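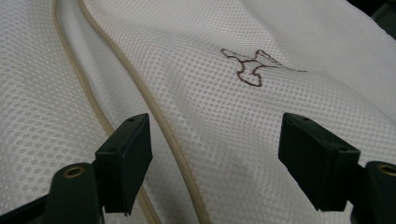
Wofür ist der Datensatz gedacht?
Zum Nachschlagen von Waschanleitungen für Textilien, deren Etikett fehlt oder nicht mehr lesbar ist. Man sucht nach Stoffart und Verarbeitung und bekommt die Angaben, die auf vergleichbaren Etiketten standen.

# Wilholm Pflegeetiketten

Stand: 26. Jan. 2018

Abgetippte Pflegeetiketten, 1.954 Einträge, eine CSV plus Symboltabelle. Angefangen als private Liste, dann ausgeufert. Pflege: Retno Lau. Korrekturen und Symboltabelle: Thịnh Khúc.

## Dateien

- `etiketten.csv` – Haupttabelle, UTF-8, Semikolon als Trenner
- `symbole.csv` – Kürzel für die Waschsymbole
- `quellen.txt` – woher die Einträge kommen, unvollständig

Kein Excel-Export mehr. Hat jedes Mal die Temperaturen in Datumswerte verwandelt.

## Spalten

- `id` – laufend, Lücken sind normal (gelöschte Dubletten)
- `art` – Hemd, Bettwäsche, Vorhang, Netzstoff usw.
- `faser` – wie auf dem Etikett, Prozente nicht nachgerechnet
- `temp` – Höchsttemperatur in Grad, leer = nicht angegeben
- `schleudern` – frei eingetippt, leider
- `trockner` – j / n / leer
- `buegeln` – Punkte, 0 heisst durchgestrichen
- `notiz` – alles andere, auch Unsinn

Leer und 0 bitte nicht gleich behandeln!! Bei `buegeln` ist das ein echter Unterschied.

## Herkunft

Grösster Teil aus der Wäscherei Stinell, Etiketten direkt beim Sortieren abgetippt. Dazu der Nachlass der Schneiderei Lu, zwei Kartons mit losen Etiketten, teils ohne Kleidungsstück. Rest von Lesern eingeschickt. Eingeschicktes steht mit `extern` in der Notiz.

Etiketten auf Spanisch und Baskisch hat Zurine übersetzt (die Arbeitsgruppe, nicht das Waschmittelregal, wurde schon gefragt). Originaltext liegt nicht bei.

## Bekannte Probleme

- `temp` = 60 bei Wolle: 16 Fälle. Vermutlich Tippfehler, aber Etiketten weg, also so gelassen.
- Polyester mal als „PES“, mal „Polyester“, mal „Poliester“. Wird vereinheitlicht, irgendwann.
- Netzstoffe und Futter oft unter dem Hauptstoff erfasst. Wer nur nach `art` filtert, übersieht die.
- Paspeln und Besatz fast nie extra aufgeführt. Steht auch selten auf dem Etikett. Bei farbigem Besatz lieber kälter waschen, das ist aber Meinung und kein Datensatz.
- Chemische Reinigung nur als Buchstabe, Balken darunter fehlt in alten Einträgen.

## Nicht drin

Leder, Pelz, Schuhe. Keine Markennamen, die wurden beim Abtippen weggelassen. Keine Garantie für irgendwas, wer einen Pullover schrumpft, ist selber schuld.

## Lizenz und Mitmachen

Frei nutzbar mit Nennung. Neue Einträge als CSV-Zeile schicken, bitte keine PDFs. Nächster Abgleich im April, vorher wird nichts zusammengefürht.

Kontakt: über das Formular | © Retno Lau, Projekt Wilholm | Nach oben

Kommentare

nadelkissen: Danke! Gibt es die Symbole auch mit dem alten Balken für Pflegeleicht? Finde in symbole.csv nur einen.

T. Khúc: Doppelbalken fehlt noch, stimmt. Kommt mit rein.

waschkeller_ost: Zeile mit Vorhang, Leinen, Trockner j kann nicht sein. Meiner ist jetzt Gardine fürs Puppenhaus.

Retno L.: id bitte, dann schau ichs nach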